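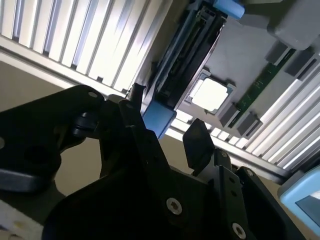 Ticket: Bench board does not complete memory test after rebuild
Product: Astus bench frame, open type, aluminum profile
Site: Riihimäki, second bench
Opened by: Iida Kinnunen
Assigned to: Vitalii Horobets
Priority: Normal
Status: Closed, fixed

Summary

Board powers on. CPU is detected. Memory is either not detected at all or is detected and then fails during the extended test. Fault appeared after the board was taken off its old standoffs and put into the Astus frame. CPU was not removed during the move. Memory module was removed and refitted.

Iida Kinnunen, 08:41

Board was moved to the frame yesterday afternoon. First power-on this morning: fans spin, no display, memory error code on the debug display. Held the power button, waited, tried again. Same result.

Third try gave a display and the correct memory size in the setup screen. Started the extended test. It stopped at pass 14 with errors and then the board reset itself. Since then it has gone back to the memory error code on most starts.

Same module and same board ran 1000 passes on the old standoffs last month without an error. Log for that run is in the shared folder under the board number.

Nothing changed in firmware settings. Power supply is the same unit.

Vitalii Horobets, 09:10

Please do the following in this order and write down the result after each step.

1. Power off at the supply and unplug the cord. Wait for the standby light on the board to go out.
2. Take out the memory module. Look at the contacts under the bench lamp.
3. Refit the module. Press on one end until the latch closes, then the other end. Check both ends by pulling up lightly on the module.
4. Clear the firmware settings.
5. Start and record the code.

Do not touch the CPU yet. If the socket is opened we lose the chance to tell a seating fault from a socket fault.

Iida Kinnunen, 09:52

Steps 1 to 5 done. Contacts are clean. No scratches. Latches closed at both ends. Firmware settings cleared.

Start 1: memory error code.
Start 2: memory error code.
Start 3: boots, full memory size shown.
Start 4: memory error code.

Moved the module to another slot. Same pattern, boots on some starts only. Tried a known good module from the first bench (Gekov, 16 GB, same speed). Same pattern.

The first bench is happy with our module, it passed a short test there without errors.

Vitalii Horobets, 10:05

Then the module is not the cause. Two modules and two slots with the same behavior points to the CPU contact, the board itself, or mechanical load on the board. How is the board held in the frame? I need the number of screws, the washer type, and whether anything touches the underside.

Iida Kinnunen, 10:30

All mounting holes used. Metal screws, fiber washers on top, nothing under the board except the standoffs that came with the frame. I ran a strip of paper underneath from each side and it does not catch anywhere, so no short to the profile that I can find. Resistance from the board ground to the frame is the same as on the first bench.

One thing I did notice. With a steel rule laid along the board, I can see light under the rule at the middle of the memory side. The gap closes if I loosen the screw at that corner.

Vitalii Horobets, 10:38

Loosen that screw by one full turn, power on, and report. Unplug before you touch the screw.

Iida Kinnunen, 11:15

Loosened. Ten starts in a row, all good. Full memory size on each one. Tightened again to the same feel as before: memory error code on the first start. Loosened: boots.

So it follows the screw.

Vitalii Horobets, 11:22

Good. That is a bent board. Leave it loose for now and do not run it overnight in that state. I am adding Wolfram, who specified the frames.

Wolfram Pfeiffer, 13:04

The standoffs in the Astus kit come in two heights. They look nearly the same and in the July delivery they were packed in one bag by the supplier, Flosska. If one tall standoff is mixed in with the short ones, that corner is lifted and the screw next to it pulls the board down. On a board this size the bend is small but it is enough to change the load on the CPU contacts. The memory lines go through those contacts, so a memory error with a good module is a known result.

Please take the board out and measure every standoff with the caliper. Do not sort them by eye. Before lifting the board, release any expansion card at its slot latch and lift it straight out. Do not let the board hang from a card.

Iida Kinnunen, 14:20

Board out. Standoffs measured. One is 1 mm taller than the rest — it was at the memory side, next to the corner with the screw I had been loosening. All the others are within the tolerance on the drawing.

Replaced it with a short one from the spare bag, also measured. Board back in. Rule lies flat in both directions. All screws tightened with the small torque driver at the value on the frame sheet, working across the board from corner to corner.

Starts after refit: 41, no failures. Extended test started at 14:15 and running.

Roksolana Tkachuk, 14:33

I have the same frame on the first bench and would like to know if I need to strip mine down too. It has never shown the fault.

Wolfram Pfeiffer, 14:50

Put the rule on it first. If it lies flat with the screws tight, leave it alone. If you see light under it, measure the standoffs. Frames assembled before the July delivery had the two heights in separate bags and should be fine.

Roksolana Tkachuk, 15:12

Flat in both directions. Leaving it alone.

Aarne Vuorinen, 15:40

Stock check: there are two unopened kits on the shelf from the same delivery. Both bags contain mixed standoffs. I have measured and split them into labeled bags and written the height on each label. Report sent to Flosska with the drawing number. I have asked them to go back to separate bags.

Vitalii Horobets, Saturday, 09:20

Extended test finished without errors. Module from the first bench returned. Original module stays in this board, moved back to its original slot and checked with one more short test, also without errors.

CPU socket was not opened at any point. I see no reason to open it.

Cause

One standoff of the wrong height under the memory side of the board. The board was bent when the screws were tightened, which reduced contact in the CPU socket.

Fix

Standoff replaced. Screws tightened to the value on the frame sheet.

Changes to the bench procedure

Measure all standoffs before a board goes into an Astus frame.
Lay the steel rule along and across the board after the last screw is tight. No light under the rule.
Do ten cold starts before any long test and record the codes in the ticket.
If a memory fault appears right after a board has been moved, check the mounting before swapping modules.

Open item

Reply from Flosska on the packing. Owner: Aarne Vuorinen. Tracked in a separate ticket.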